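Singers wanted in Torkdale!

We're putting together a new community choir and we'd love you to join us. No auditions, no need to read music, and if you've only ever sung in the car you'll fit right in. We've got 38 people signed up so far (lots of altos, hardly any tenors – please, tenors!) and our first concert is in September 2026 at the Arsenault Hall. It's £35 a term. To put your name down, get in touch with Sheldon MacDonald at the hall.
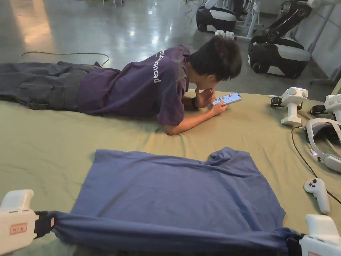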